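Clearing a small kitchen counter without buying a single organizer

My counter is marble, white with gray in it, and for the longest time I barely saw any of it. When we moved to the apartment in Rornbridge I put everything down wherever there was a gap, and it stayed there for a year (okay, longer). Every time I made toast I had to shove three other things over first. So one morning in December I made coffee, set the oven timer for 30 minutes and finally sorted it out. Here's how I do it now, and I still redo it every couple of months because stuff creeps back!

What you need: a damp cloth, a dry towel, a tray if you have one, and a box for things that are leaving.

Step 1. Put the big appliances where they're going to live. Start with these, always. I used to begin with the jars and then have to move all of them again when the toaster oven wouldn't fit. Mine goes on the left near the wall, with the regular toaster close by. Before you settle on a spot, open the oven door all the way and see what it eats up. An open door takes a big bite out of a small counter, and you want to know that before you park something breakable there. Pull the toaster out from under any cabinets when you use it, and unplug whatever you aren't using.

Step 2. Make one line along the backsplash. Canisters, cups, jars, the utensil crock, all of it goes against the tile in a row. Tall things in the corners if you can manage it. I love my green tile and hated hiding it, but one row only covers the bottom bit, so you still get plenty of color. 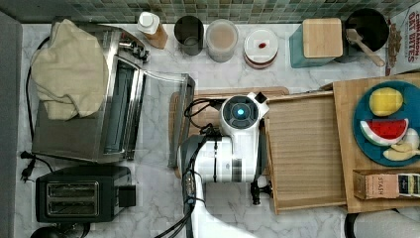
Fevilside: I tried the single row and it lasted until my first grocery trip. What worked for me was leaving one gap on purpose, wide enough for a cereal box, so new stuff had somewhere to land. Also, take the towel off the toaster oven before you turn it on, please!

Yes to both of those! The gap is such a good idea that I've stolen it. And the towel is a bad habit of mine, I drop it on top of the oven while I'm wiping and forget about it. It needs a hook. If yours ends up there too, get it off before you preheat anything.

Step 3. Wipe from the back to the front. Lift the row a few pieces at a time and get the crumbs out from behind. On marble I stick to a drop of dish soap in warm water and dry it right after. No vinegar and no lemon, they can leave dull marks on the stone.

Step 4. Give the boards a place. Cutting boards are great at covering up half a counter while looking useful. I keep one out in the middle and I try (try!) to stand the others up on their edge. 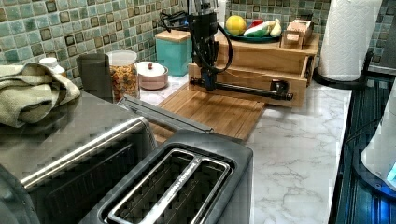 Ambrose

Step 5. Look at what's left over. Anything you haven't touched in a month goes in the box, and the box goes in the closet. If you come looking for something, it gets to come back. My box had 12 things in it and I've rescued two.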